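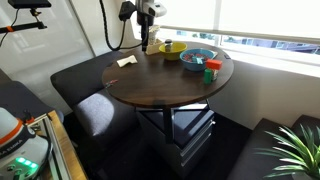
From: Settimio Galli
To: small-rooms list
Subject: Re: [small-rooms] Round table in a corner, is it ever a good idea?

Siamak Bagheri wrote:

> Hi all,
>
> We're moving into the unit in August and the dining end is a corner, with a window on one side and a wall of painted panelling on the other. My partner has her heart set on a round table. I say a round table in a square corner wastes the bit behind it, and she says the bit behind it was never going to do anything with its life anyway.
>
> The one we're looking at is the smaller Ullberg, dark timber, $567 delivered, which seems steep for something we'll mostly be putting our keys on. The square one from Prestora is cheaper and would go hard up against both walls.
>
> Two questions. Does anybody live with a round one in a corner? And how do you stop it turning into the place where everything lands? Our last table was under so much rubbish that when the removalists took it away I'd forgotten what colour it was.
>
> Was thinking of a tray. Or a rule. We've had rules before.
>
> Siamak

Siamak,

I've lived with a round one in a corner for 14 years, so I can speak with the authority of a man who has made the same mistake for a long time and grown fond of it.

Your partner is right about the bit behind it. Nothing good was going to happen there. With a square table you'd have pushed it flush to both walls, and then you'd have a shelf with legs, and two of the sides would never see a person again. Mine stands between white panelling and a window, same as yours will, and you can get at it from more directions than you'd expect. You can also walk past without collecting a corner in the hip, and in a small room that matters more than the square centimetres. I used to have a Prestora square (an older one, they may have softened them since) and I could have drawn you its height from the bruises.

What you do lose is any idea of where things go. A square table tells you. You line the mail up along the edge and it looks like you meant it. On a round one there is no edge to line up with, so each thing sits at whatever angle it was dropped, and the whole lot looks as if it's drifted in on the tide.

Now, the landing problem. I've got no cure. I've got bowls.

Plastic ones, a yellow-green and a blue, towards the back of the table, side by side. The yellow-green was meant for fruit. It now holds one small clear container with a dark top, which sticks up over the rim like somebody having a bath. Every few weeks I decide to put the container away and free up the bowl, and then I think, well, what would go in the bowl, and the answer is never fruit, so the container stays.

The blue one is where the little stuff goes, and it works better than it has any right to. Red bits, dark bits, bluish bits, mostly the sort of thing you pick up at a counter or find in a coat pocket and are not prepared to throw out in front of other people. There's a turquoise packet on top at the moment. The packet is a recent arrival and I'm letting it settle in before I ask it any questions. My sister, who visits, calls this bowl the archive.

What makes a bowl better than your tray, in my view, is that a bowl has a top. A tray will take anything. You put a tray down and the household reads it as planning permission. I had one of the big Shojaei ones with the raised rim, very handsome, and inside a month there was stuff on the tray, stuff beside the tray waiting for a spot on the tray, and a second, smaller tray. With a bowl, things begin sliding off the heap and you have to do something. Usually the something is moving the heap to another bowl, but at least you've handled it all once.

I'd get plastic, too, and I'd get it in colours that don't go with anything. People on this list will tell you to buy nice ceramic so the clutter looks considered. I did that. The clutter looked exactly the same and I was frightened of the bowl. With a bright plastic one you can say "it's in the blue" across the room and be understood, and when it goes over, it bounces. It also shows up well on a dark top, and that's handy if you're the kind of household that puts its keys down without looking.

On dark timber generally, since you mention the colour: it is kind to mugs and cruel to dust. Mine's a dark brown that goes a bit redder at the front edge, and when the daylight comes in over it you get a nice soft sheen and also a full report on your housekeeping. I wipe it with a barely damp cloth and then a dry one. I tried the Grirketico polish that someone here was raving about a while back and it was fine, it smelt of oranges and optimism, but everything slid after that. I put down a pen and it went for a walk. If you do get the Ullberg, hold off on polish until you know what you'll be keeping on it.

The things that beat me are the ones that don't belong in a bowl, either because they're flat or because they're too proud. Flat things first. There is nearly always something cream-coloured and folded at the back left of my table, and it is always about to be dealt with. It's a different thing from one month to the next but I believe it's the same spot, in the way that a bus stop is the same spot. A letter rack would fix it. I own a letter rack. It's in the hall cupboard with a folded cream-coloured thing on it.

Then the proud ones. Anything block-shaped will get stacked. I have never once made a decision to stack something on that table, and yet you look over and there's a red-orange block on top of a whitish thing, with a green cylinder standing hard up beside it like the two of them are waiting for a lift. They bunch in front of the blue bowl, a bit to the right, because that's as far as your arm goes when you've stopped caring. Watch for this in your own place. Find out where your arm stops and you'll know where your mess is going to be. You could put a third bowl there, I suppose. I'm holding the line at two.

What has stood up well is the wooden holder at the very back, a light tan one with an angled side, and the clear jar that lives with it. That corner of the table gets the strongest light from the window and it's the only part where I'd let a guest look without warning. I think it works because the holder is plainly a holder. You can't rest a banana on it. So if you want one piece of advice to take to your partner, it's to buy a thing with a slope. Sloping things stay tidy. I've been tempted to saw a wedge off the legs and see what happens to the whole table.

As to rules. We've had them also. The one that lasted the longest was that whatever was on the table at 9 pm went in a box, and the box went in the laundry, and you could have your things back by asking the box nicely. It ran for most of a winter. It ended because the box was full, and the person who went to empty it set it down on the table to sort through.

The version I'm on now is less ambitious. The front half stays clear enough for a plate and an elbow, the back half can do as it likes provided it mostly stays in the bowls, and anything thin that rolls or points (pens, little tools, that red and dark grey thing over by the left edge) gets picked up when I notice it. You will gather from my example that I don't always notice it. On good days I get the front half. It's a small ask, half a table, and on a round one you at least get to argue over where the half starts.

On the price. $567 hurts for something to put keys on, but a round top in a small room gets used more than you think, and the keys will be the least of it. Two suggestions before you pay. Cut a circle out of an old sheet or some newspaper, lay it down in the corner and walk around it for a couple of days carrying washing. And check how far the window side comes forward, if there's a sill or a blind cord, as you'll want to reach the window without climbing over lunch. I had mine jammed too far in for the first couple of years and used to open the thing with a wooden spoon.

If the Ullberg has a centre column, ask them whether the top can come off. Mine had to come through the front door on its side, rolled like a cheese, with me on one end and the bloke next door on the other shouting "left" in reference to his own left.

Tell your partner she's won, but that she has to choose the bowls.

Settimio

PS. Someone is going to reply that you should get a drop-leaf. They've been replying that since I joined. The leaf drops, I'll give them that, and so does everything you'd put on it.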